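Notebook, finish bench, October
Water-based topcoat, second round of adhesion tests

Carried over from the last entry: the Lulov clear peeled from four of the red panels at the cross-hatch step and held on the rest. Hashini Herath thought the color coat was still soft underneath. I thought it was wax from the old rubbing paste. Neither of us had written down the drying times, so round one is only good for showing that there is a problem.

Setup for round two. All test pieces cut from the same pine board, planed and sanded to 150, then split into two groups. Group A gets 220 before color and a light 320 between coats. Group B gets 220 only, nothing between coats. Two coats of red, two coats of clear. Half of each group is wiped with a damp cloth before the clear and half is left as sanded. Total 20 pieces, numbered in pencil on the back, low numbers are A.

Room held at 22 C by the wall unit. Humidity was 76 percent when I started, which is above what I would like, and it did not move much by the afternoon. The dehumidifier was in the other bay with Elmarie Buthelezi's glue-ups and I left it there.

Brush for the color, foam pad for the clear. Brushed red shows lap marks on anything wider than a hand, so the pads may end up doing both.
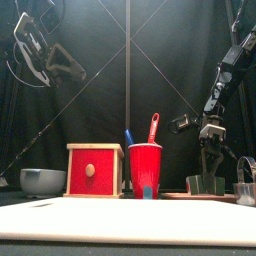

Drawer fronts are the part that matters most, as they get handled every day and the finish wears first around the pull. A panel that passes the tape test can still go dull in a ring where fingers land. For the wear check I want a real front with the pull fitted, and the small box with the red front and the round wooden knob is the right size for it: light natural frame, color on the face only, so any red creeping over onto the frame will be easy to find. Rub with a folded cotton cloth under a fixed weight, all strokes along the grain, and look at the cloth every so often for color.

Stroke count for the wear check: the old sheet says 3,920 and gives no reason for it. Ronja Haugen says it came from a counter that was never zeroed between runs. Keeping it anyway so the new numbers can be set beside the old ones.

Cross-hatch procedure, as done this time:
Cut six lines one way and six across, fresh blade for each piece.
Brush off the crumbs, two passes each diagonal.
Tape down, rub flat with an eraser, wait one minute, pull back on itself at a steady rate.
Grade under the lamp with the loupe, same person for all pieces.

Mireille Caron did the grading and did not see the group list until she had finished.

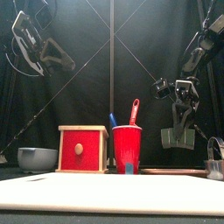

Results, short form. Group A, wiped: no lifting. Group A, not wiped: small flakes at the crossings on one piece, otherwise clean. Group B, wiped: edges of the cuts ragged on most, no full squares lost. Group B, not wiped: whole squares came away on two pieces, and the break was between the red and the clear, with the red still tight to the wood. So the color coat is fine. The clear is not gripping it, and sanding between coats fixes most of that.

This does not settle the wax question. The new pieces never saw the rubbing paste. If the paste matters at all it matters on top of the missing sanding step, and I would need a third group to show it. Ataahua Tipoki still has half a tin of the old paste if we want to try.

Drying times, logged properly: first red to second red, three hours. Second red to first clear, overnight. Clear to clear, two hours. Last clear to cross-hatch, seven days. The Lulov sheet allows a shorter wait before testing, but at our humidity I do not trust it. The thumbnail test on day two still left a mark on the pieces nearest the door.

Also tried the Skostar clear on two offcuts. It goes on thinner and levels better, and it is noticeably bluer over white primer. Over red I cannot tell them apart. No adhesion result yet – the offcuts were too narrow for a full grid.

Flatness: the wider pieces cupped toward the uncoated side by the end of the week. Seal the backs next time, one coat of clear is enough.
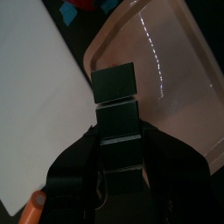
White board and the plastic tray.

To do before round three:
Order 320 discs, the last pack is nearly gone.
Cut a Group C and treat it with the old paste.
Get the dehumidifier back for the drying week, ask Elmarie first.
Cut wider Skostar pieces, grid needs a clear margin on all sides.
Copy the drying times onto the wall sheet. The one up there now is for the solvent clear and is wrong for this.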